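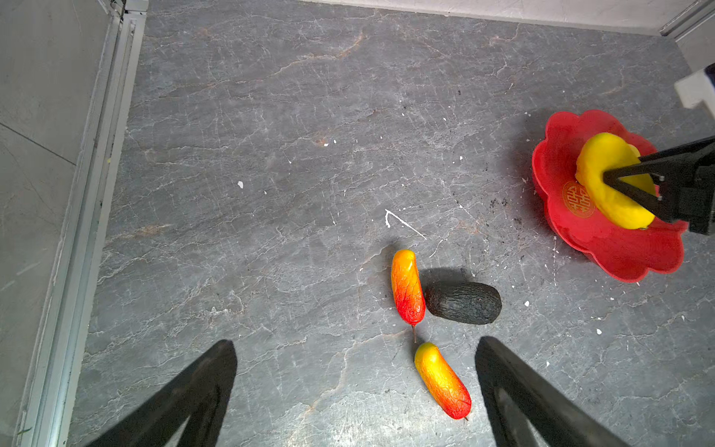 Rochelle Hoani wanted to know why anyone would pay for fruit you can't eat, and she asked it before we had our coats off. I didn't have an answer ready. By the end of the open day at Rutherford I had most of one, so I'm writing it up for those who couldn't make the trip.

Clusen supplies artificial fruit and vegetables to furniture stores, theaters, cooking schools and people who want a full bowl on the sideboard all year. The Rutherford building is where the pieces are checked, sorted and tried out in table settings before they go into the catalog. It opens to visitors once a year. The last one was in October, but this time it was held on 11/28/24, and the parking lot was full when we got there. Admission is free. You sign in at the desk and go around at your own speed.

The floor under the produce is gray with white veins, a marble pattern, and it shows off the colors well. Yellow stands out the most. The long pieces that run from golden orange at the top to deep red at the bottom were the ones our group argued over. I took them for peppers. Flynn Kingi said mangoes. The label in the catalog says "Juraretti mixed, long," which settled nothing. They have a thin brown stem at the tip, and the skin has a fine wrinkle to it that I did not expect from a fake.

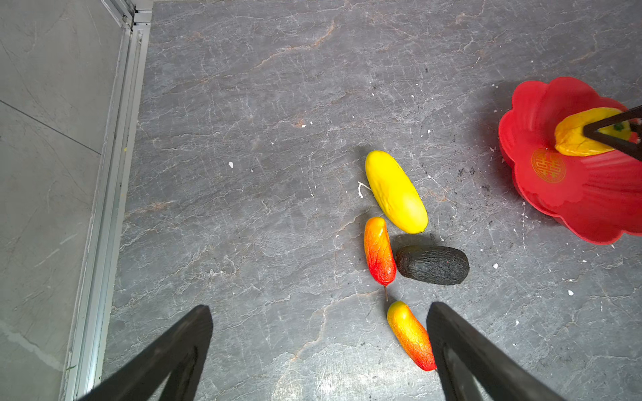 The catalog is a thick one. It lists 1685 items, counting sizes and colors separately, and you can order any of them singly. The minimum order used to be a carton of 12. A woman at the desk told me the change brought in many more home buyers, who mostly want one good avocado and have no use for eleven others. The avocado is the piece I would buy. It is close to black with a pebbly skin, and on a kitchen counter I think it would fool me until I picked it up.

The long yellow melon is bright lemon yellow and smooth apart from some faint bumps. Flynn thought it was too clean to pass for real. I agree if you are putting it on a farm table. In a store window it would be fine.

Then there are the dishes. The one I liked is red, with a rim shaped like flower petals and a round gold double-happiness emblem on the inside of the base. Yellow fruit looks good in it. If you fill it you lose the emblem, so I would stop at one or two pieces. I looked it up afterward and it is item 571, in the Ferkerlow tableware section toward the back. Rochelle already has something like it from her aunt and uses it for keys.

The talk in the side room was the weak part of the day. It ran long and was mostly about shipping cartons. There was a useful bit at the end on cleaning: a soft brush first, then a damp cloth, and no dish soap on anything with a painted blush. Keep the pieces out of a sunny window or the reds will go first. Somebody asked about hot cars and was told not to.

Coffee was in the lobby, with real apples in a basket on the counter. I saw two people squeeze one before taking it.

Getting there: take county road 2130 to the end and turn left at the feed store. The sign is small and set back from the road, and we missed it the first time. Parking is behind the building. The shop takes cards. Rochelle came home with three lemons.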